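Werumbridge Neighbourhood Newsletter
December issue

The repair evenings: what we learned in our first year

By Yu-na Yoo

When I came to live in Werumbridge I had two suitcases and one rice cooker, and the rice cooker was broken. The little switch in front would go down but not stay down. In my old city I knew a man near the station who repaired such things for the price of a lunch. In Werumbridge I did not know anyone, so I put the rice cooker on the balcony, and it stayed there for the whole winter.

I tell this story often, because it is the beginning of the repair evenings. In spring I met Chang-ho Min in the laundry room of our building. He was repairing the handle of the dryer with a screwdriver from his own pocket, and I asked him if he knows something about rice cookers. He came up the same evening. The spring under the plate had moved out of its place. He bent it back and we ate rice at nine o'clock.

After that some neighbours began to leave things at his door. There was a fan, a lamp, a radio, and one time a complete vacuum cleaner with a note that said only "please". Chang-ho is a patient person but his wife was less happy about the vacuum cleaner. So we asked for the back hall of the old Bednarek bakery, which was standing unused, and the owner let us have it one evening in each month for no rent if we pay the heating.

How the evening goes

We open the door at half past six. You write your name and the object on the sheet at the entrance, and then you wait for a free table. There is tea. You stay with your object during the repair, and this is the rule we care about most. We are not a shop where you leave the thing and come back. Many people are surprised when we give them the screwdriver in their own hand.

We close the sheet at eight. After this hour we finish what is open on the tables but we don't begin anything new. I ask you kindly to respect it, even if your toaster is very small.

In this first year 59 objects were written on the sheet. Not all of them were saved. Chang-ho wanted to print the number of successes here and I did not want it, and we had a friendly argument. My opinion is that a kettle which can't be repaired but was opened and understood by its owner is also a good evening. His opinion is that a kettle should boil. You may decide who is right.

What people bring

Lamps are the most common. Usually it is the plug or the switch, sometimes a cable that a cat has visited. A lamp takes us half an hour with the tea included.

Clothing was a surprise for us. We did not plan any sewing, but in the third month a neighbour came with a winter coat whose zipper had lost its teeth, and she looked so disappointed that I went home and brought my machine. Now there is always a sewing table under the window, and I sit at it. I can do zippers, hems, pockets and buttons. I can't do leather. Please don't bring me leather, my needles are too sad after it.

Small kitchen machines come next, and here I have to say something unpleasant about crumbs. Please empty your toaster before you come. Please wash the blender. One evening we cleaned the table three times and I found raisins in my sleeve when I got home.

Wooden chairs are welcome if you can carry them. The glue needs one night to dry, so for chairs only we make an exception and keep them in the hall until the next morning. You have to collect it before noon, when Bednarek's grandson comes to use the hall for his band.

What we cannot take

Microwave ovens, gas heaters, and anything with a swollen battery. These can hurt a person even when they are not plugged in, and none of us has the training. The transfer station on the east side of town takes them without charge.

Also we don't take things that belong to somebody else who doesn't know about it. This happened once, with a clock. I will not write more.

The money

Our costs are small and I would like them to be clear. The heating of the hall was 400 dollars for the year. The tool set we bought used from a Rirkitz dealer who was closing his workshop, and he added a box of fuses as a present. The Adance hardware store on the main street gives us a discount on glue and screws, so if you buy there, please say thank you from us.

There is a tin beside the tea. You give what you like or nothing. At the end of the year the tin had paid the heating and there were 60 dollars more, and with these we want to buy a good lamp for the sewing table. My eyes are not getting younger and black thread on black cloth in the evening is a kind of punishment.

Some advice before you throw it away

We were asked to write down a few things that you can try at home. They are simple, and many of the objects on our sheet needed only one of them.

1. Try another outlet. I know it sounds like an insult. Four people came to us with a healthy machine and a dead outlet at home.

2. Look for the fuse. In older appliances it often sits behind a small cap near the cable. Unplug first, always, and replace it with a fuse of the same value, never a stronger one.

3. Keep the screws in order. Take an egg carton, and put the screws of each step in their own cup. When you close the machine again you go backward through the carton. Chang-ho uses a muffin pan, which is the same idea with more noise.

4. Take a photo with your phone before you pull any cable. You will believe that you remember the colours. You will not remember.

5. With an old desktop computer, open the case before you buy a new one. Shut it down, unplug it, touch bare metal on the case so that you are not carrying static, and blow the dust from the fan. If the computer beeps and doesn't start, take out the memory boards, holding them by the edges, and press them in again until the clips close. The notch shows you the right direction, so there is no need for force. 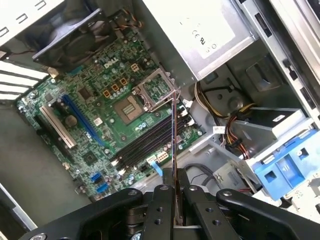

6. Search for the manual. Write the model number from the label underneath, with the word "manual" after it. Many makers keep the old ones online, and the page for problems is usually near the end.

7. Wait one day. If you are angry with the machine you will break the plastic clips, and the clips are the part we can't get anymore.

Who we are looking for

At the moment we are five people at the tables, and on a full evening it is not enough. We would be glad to have somebody who understands bicycles. Every month a bicycle comes, and every month we look at it with great respect and can only put air in the tires.

It would also help to have one person at the entrance who likes to talk. I do it now, between two zippers, and I know that my welcome is sometimes short. You don't need any technical knowledge for this work, only readable handwriting and warm socks, as the door is open a lot.

If you can't come regularly it is also fine. One neighbour came only two times in the year, but she brought a jar of old buttons from her mother, and I have used buttons from it on almost every coat.

The next evenings

We take a pause over the holidays and begin again when the band has finished its winter concerts and the hall is free. The dates will hang on the bakery door and on the board in the library. If you want to ask something before you come, put a note in the mailbox of apartment 13 in our building, with your phone number on it, and Chang-ho or I will call you back in the evening.

And please, if somebody is missing a green umbrella with a repaired handle, it is still on the hook behind the sewing table.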